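Tabletop Setting Assistant (part-time, fixed term)
Trenside Props and Interiors
Location: Loltwood workshop
Posted: November 25, 2025
Reference: TS-9

Trenside prepares small tabletop arrangements of food, crockery and plain shapes for use in fitting trials and printed matter. We have two vacancies for assistants to lay out, check, reset and put away these arrangements at our Loltwood workshop. The posts run until the end of May, with a possible extension if the Torkonholm order is renewed.

The work

Each assistant is given a layout sheet and a tray of items. The items are set on the named surface in the positions shown, checked against the sheet, and signed off. After use they are returned to the tray and the surface is wiped down. A typical sheet calls for one plate, one bread item, one fruit and one or more plain blocks. Surfaces are changed between sheets.
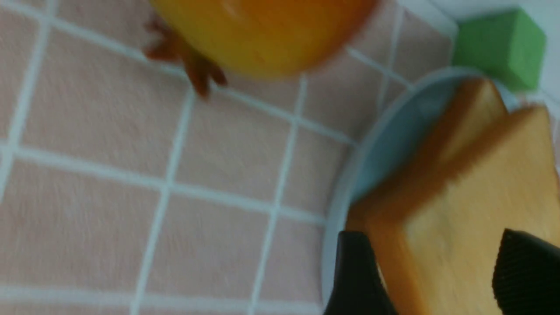 Pink tile surface with bread slice on light blue plate, orange fruit and green cube.

Main duties

Set items to the layout sheet and correct any that have shifted.
Keep plates free of crumbs and finger marks before sign-off.
Match fruit and bread items to the colour card and set aside any that no longer match.
Record missing or damaged pieces in the stock book on the same shift.
Repack trays in sheet order and return them to the numbered shelves.
Clean surfaces with the supplied cloths only. Scouring pads mark the grout lines and are not allowed.

The stock room holds 500 catalogued items, including the Âu range of plates and bowls. Training in the catalogue is given during the first 3 shifts, which are paid at the full rate.

What we ask for

Steady hands and good close vision, with glasses if needed.
Normal colour vision. A short colour test forms part of the interview.
Ability to stand at a bench for up to 2 hours between breaks.
Clear handwriting for the stock book.
Previous work in catering, shop display or museum packing is useful but not required.

Hours and pay

Shifts are 3 hours, mornings or afternoons. Pay is at the Trenside Grade 2 hourly rate, with paid holiday in proportion to hours worked. Overalls and gloves are supplied. Parking is limited and must be booked through the front desk.

How to apply

Send a CV and a short covering letter to the Loltwood office, quoting the reference above. State which shifts you can work and your earliest start date. Applicants called to interview will be asked to complete one layout from a sheet. Travel costs to interview are not refunded.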